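The Long Way Round: A Chat About Phones, Fares and Packing Light

Jul 17, 2023

I'd been meaning to do one of these for ages. Regular readers will know the comments section has its own resident expert, a retired travel agent from Clastlow who never signs anything but always seems to turn up when somebody is stuck in an airport with a dead phone. After a bit of back and forth by email she agreed to sit down with me, on the condition that I left her name out of it and bought the scones.

We met at the bakery across from the Clastlow bus depot, and she had brought a folder. The folder turned out to be her own list of travel habits, started on the backs of ticket wallets and typed up when she left the trade. There are 272 of them, numbered, and some of the numbers have been crossed out and used again.

"I don't expect anyone to read the lot," she told me, buttering her scone right to the edges. "Number one is still to write your hotel's address on a piece of paper in the local language and put it in your shoe. I stand by that one. Well, maybe your pocket. I had roomier shoes back then."

I asked what people get wrong most often, and she didn't have to think about it.

"They leave everything on the phone. The boarding pass, the hotel, the insurance number, their daughter's number. Then the phone goes flat, and they're at a counter at midnight telling some poor fellow that it's all in there, if he'd only lend them a charger. I love my phone, I really do, I do the crossword on it. But print the two pages. The library will do it for small change if you haven't got a printer at home."

Her rule is two pages and never more. The first has flights and addresses. The second has phone numbers, including the overseas number for your bank, because the toll-free one on the back of the card quite often won't connect from another country. She rings the bank before she goes and asks them to read it out, and then she reads it back to them, which she says they find very tiresome.

We got on to money after that (and a second pot of tea, which I'd recommend, they do a lovely strong one). She carries two cards from two different banks and keeps them in different bags. The spare lives in a zip-up pencil case with her actual pencils.
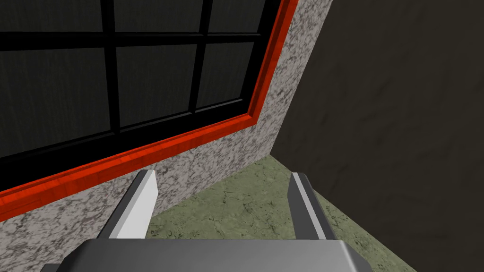 "When the machine asks if you want to pay in your home dollars, say no," she went on. "Always the local money. It looks like a kindness, seeing the amount in dollars you understand, but you're paying for the favour. My sister said yes to it for a whole fortnight and was cross with me for not telling her, and I had told her, it's number 44!"

I confessed that I've pressed yes more times than I'd like to admit. She patted my hand and moved on to luggage.

Her own suitcase is an old Hondodley, a brand I'd never heard of, with a repaired handle and a strip of orange curtain fabric tied through it. She has no patience for hard rules about what to bring, but she does have a method. Three days before leaving she lays everything out on the spare bed. Each time she walks past, she takes one thing away. By the morning of the flight she's down to what she needs, and there's space for the jam she invariably brings home.

"Shoes are the trouble," she said. "You want 3 pairs, everyone wants 3 pairs. Take two. Wear the heavy ones on the plane and stuff your socks into the others. And put a change of undies in your carry-on, love, please. I've spent an evening washing mine in a hotel basin with shampoo and I wouldn't wish it on you."

She's a great one for old guidebooks as well. Her favourite is a 1956 handbook to the coast around Cele, picked up at a church sale, and she took it with her when she finally went there one August. The prices made her laugh and half the cafés had gone, but the walks were all still there, and so was the railway hotel, with 1877 carved over its front door just as the book said. She had lunch in the dining room and showed the book to the waiter, who took it away to the kitchen and was gone so long she thought she'd never see it again.

"He'd found his grandfather's shop in it," she said. "An advertisement at the back, for boots. So he copied that page, and I got a free pudding. Old books are good company when you travel alone. People will talk to you about a book."

I did want to ask about apps, seeing as so many of you write in about them. She uses fewer than I expected. Maps, saved for offline use before she leaves the house. A translator, with the language downloaded as well. And Jerkska, the little bus timetable program her nephew put on for her, which she calls "that Jerkska thing" and consults with enormous suspicion before going to look at the timetable on the pole anyway.

"Do your downloading at home, on your own internet, the night before," she said. "Then turn the roaming off while you're still sitting in your kitchen. If you leave it till you land, you'll be tired and somebody will be wanting your seat, and you'll forget."

By now the bakery was stacking chairs and we'd barely got through a tenth of the folder. I asked whether I might borrow it to type some up for the site. She considered this for quite a while, then slid out pages four to nine and told me I could have those until the end of next month. I'll be posting them a few at a time, starting with the ones on train seats and what to do when the hotel pillow is hopeless. If you've a question for her, leave it in the comments and she'll find it, she always does.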